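Objetos perdidos: o que está na caixa de abril

A arrumação da sala de uso comum da Brarnance terminou em abril e, como sempre, sobraram coisas sem dono conhecido. Ficaram guardadas na receção do edifício Drerkside, na caixa cinzenta de metal que antes servia para o correio interno. Quem der pela falta de alguma coisa pode passar por lá entre as 9h e as 17h30.

Entre o que está por reclamar há uma espátula de madeira com ranhuras, de cabo fino e com furo para pendurar. Deve ter vindo da copa do piso 3, onde se fez o almoço de equipa, mas na copa dizem que as deles estão todas na gaveta. Há também um agrafador azul pequeno e um marcador com etiqueta branca e ponta verde-escura. O material de escritório que não for levantado volta para o armário da sala 638.

O objeto cor-de-rosa em forma de fatia, com pintinhas avermelhadas, já suscitou perguntas. Não sabemos a quem pertence. Se veio com as crianças no dia aberto, agradecemos que os pais confirmem em casa.

Para levantar um objeto basta dizer qual é e assinar a folha que está ao balcão. Não é preciso preencher o formulário antigo — esse continua a ser usado só para cartões de acesso e chaves. Os colegas da Indine, que partilham connosco a copa, podem levantar objetos nas mesmas condições.

O que ficar na caixa até ao fim de maio segue para a loja solidária da Rua Ogundipe, com exceção do material de escritório. A loja aceita utensílios de cozinha e brinquedos em bom estado, por isso quem quiser juntar alguma coisa de casa pode deixá-la na receção, num saco fechado e com a indicação "loja".

Para outras perguntas, contactar a receção pela extensão 3000.

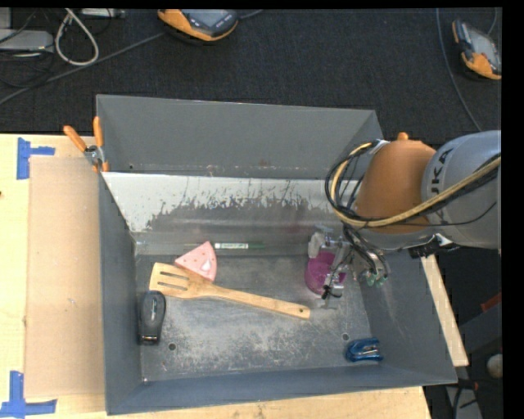
A caixa dos objetos perdidos, com a espátula, o marcador e o agrafador azul.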